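Subject: Re: [clandisine-studio] cork boards, again

Melaniia Stasiv wrote in May:

> Hi all,
>
> I went through the boards in the hallway and the print room and most of them need something done. The two foam-backed ones by the sink are past saving. The facing is coming off and pins don't hold. The Procházka boards are better but one has a loose corner on the frame.
>
> Questions for whoever knows:
>
> 1. Is it worth paying for real cork again? Tultden has sheets but the price went up.
> 2. Can the loose frame be glued or does it need a screw?
> 3. Which pins are we supposed to be using? There are at least three kinds in the tin and the flat thumbtacks leave bigger holes.
> 4. Do sticky notes need pins at all? Somebody pins every one of them and somebody else takes the pins back out.
>
> Melaniia

Sorry this sat so long. I have had most of the boards down off the wall at one time or another, so I'll take these in order.

**1. Cork or something cheaper**

Real cork. I priced it again last night. Doing the hallway and the print room in Tultden sheet comes to 785, with delivery but without frames. The fiberboard with a cork-look paper on top would be 300. We bought that the last time and those are the two boards by the sink, so I don't want to buy it again.

Get the coarse granule if there is a choice. The fine-grain sheet looks neater in the shop, but it crumbled on me when I cut it, and old holes show more. On the coarse stuff the holes mostly get lost in the pattern. I'd go for the thicker sheet as well. With the thin one, a pin bottoms out on the backing and leans over.

If 785 is too much at once, do the hallway now and leave the print room until fall. The print room boards mostly hold the paper size chart and the Fuda order forms, and those could go on clips.

**2. The loose frame**

Glue will do it. Open the joint as far as it goes without forcing it, scrape out the old glue, put wood glue on both faces and strap it overnight. A ratchet strap is fine if you put folded card under it at the corners. Check it for square before you walk away - I didn't on the first one and it has hung a little off ever since.

Don't screw through the face. The strips on those frames are narrow and they split. If glue alone doesn't hold, a flat metal corner plate goes on the back, where it won't show. There should be a bag of those in the drawer under the guillotine.

Wipe off any squeeze-out with a damp rag right away. The Procházka frames have some kind of finish on them and dried glue leaves a dull patch. I have not found anything that takes it off.

**3. Pins**

Pushpins, the ones with a tall head you can get hold of. Please throw out the flat thumbtacks. Getting them out takes a fingernail or a knife, and the knife is what chewed up the cork near the door.

I ordered a box of 3,000 flat tacks by mistake a few years back and we are still finding them. If anyone runs a classroom and wants what's left, they are on the shelf above the kettle.

Push straight in, and twist as you pull out. For anything heavier than a single sheet, use a pin at each top corner. The wall calendar needs four.

**4. Sticky notes**

Yes, pin them. The adhesive is made for paper and does badly on cork. It picks up the loose granules and after that it won't stick to anything. Notes I've left unpinned were on the floor by the next morning. One pin through the sticky strip is enough for a small note, so nobody has to give up a whole handful of pins on "out of toner."

Colors have never meant anything, as far as I know. If Melaniia wants to start a system I'll go along with it, but it should be written down next to the board.

I can glue the frame any evening after 6:00 if someone else holds the strap. Reply to the list if you object to the Tultden order, otherwise I'll send it in at the end of the month.
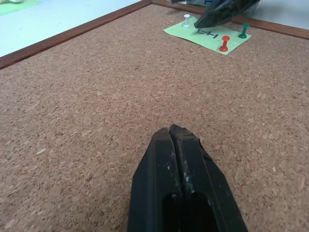
On the order, I'm asking for coarse sheet only, and I'd like to keep wood frames if the money allows. The dark reddish-brown looks right with cork and the edges wipe clean. For the pins I'll get mixed colors again. A white, a green and a red one by a single green note is more than I'd use, but the plastic heads are easy to grab and that's the kind I mean.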